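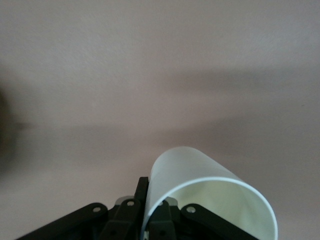

Pourquoi le robot a-t-il lâché le gobelet ?

Pour prendre un gobelet, un robot peut utiliser une pince à deux doigts. Un doigt se place à l'intérieur, l'autre à l'extérieur, et les deux serrent la paroi. S'ils serrent trop fort, le gobelet s'écrase. S'ils ne serrent pas assez, il glisse.

Chez Rernach, une entreprise qui essaie des robots de cuisine, la pince a saisi 1 000 gobelets en avril. Elle en a fait tomber 192. Au début, l'équipe a cru que les gobelets étaient trop lisses. Elle en a essayé d'autres, et ils tombaient aussi.

La panne venait du capteur de force. Un capteur, c'est une pièce qui mesure quelque chose. Celui-ci mesure la force des doigts, et il donnait un chiffre trop élevé. Le robot pensait serrer assez fort et il arrêtait de fermer la pince trop tôt.

Les techniciens ont remplacé le capteur. Ils ont aussi ajouté un test : chaque matin, la pince serre un petit bloc dont on connaît la résistance. Si la mesure est fausse, le robot ne démarre pas.

Et les doigts des humains ? Une pince peut pincer, même quand elle a l'air arrêtée. Avant d'y toucher, les techniciens coupent le courant. Si tu vois un robot à l'école ou dans un musée, garde tes mains loin de la pince et demande à un adulte.

Mots à retenir
Paroi : le côté du gobelet.
Capteur : pièce qui mesure.
Panne : quand une machine ne marche plus comme il faut.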